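September 2020

Went to the open afternoon at Dakier today. I had put my name down back in April and then forgotten it until the reminder came. They let people in 8 at a time, masks on, and took our names at the door. It was 23 miles each way and I hit road work on the way back, so most of the day went to this one thing.

They started us in a front room with coffee in paper cups and a short talk. The talk was mostly history. The company began by fixing packing machines for Nandasano and only later took up work with arms. There are two buildings now. The second one used to be a tile showroom and still has the sign bolted to the side. I wanted to know what the arms cost, and when I asked I got a long answer that had no number in it.

Then a walk through the shop floor. The largest machine was one they are putting together for Hano, a carton loader, behind a yellow fence. It was not running. The guide said it is supposed to do 800 cartons an hour once it is set up. A man in my group kept asking what happens when a carton comes in crushed, and the answer was that a person takes it out. I thought that was a fair answer. He did not seem happy with it.

After that we went upstairs to see the smaller stations. There are 4 of them along one wall and we got ten minutes at each. The first two were sorting jobs, screws and then folded cloth. The cloth one was slow but I liked it best of the two. I stood too far back at the third and missed most of it, and my glasses were fogging over the mask by then.

I should write down that my feet hurt. I wore the brown shoes, which I knew were wrong for concrete floors. I also skipped lunch, thinking there would be something to eat, and there were only mints.

Before we left they handed out a folder with a sheet from Mousavi, the supplier of some of their parts. I have put it in the desk with the warranty papers. I may read it -- may not. The bread was still out on the counter when I got home and I had two slices standing up.

The last station was the one I had driven over for, the dish table. I have washed dishes by hand all my life and I wanted to see how a machine goes at it, or at least at the handling part. I was surprised how small the whole setup was, two arms on one bar and a tabletop I could have fit in my kitchen. The plates were not all one shape either, and the orange one with the scalloped edge was tilted up on something teal, with one gripper right by it. I would pick up a plate like that without a thought. I stayed at the rail until they called us down, and I have signed up for the spring visit if they hold one.

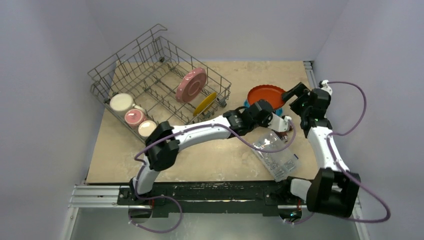
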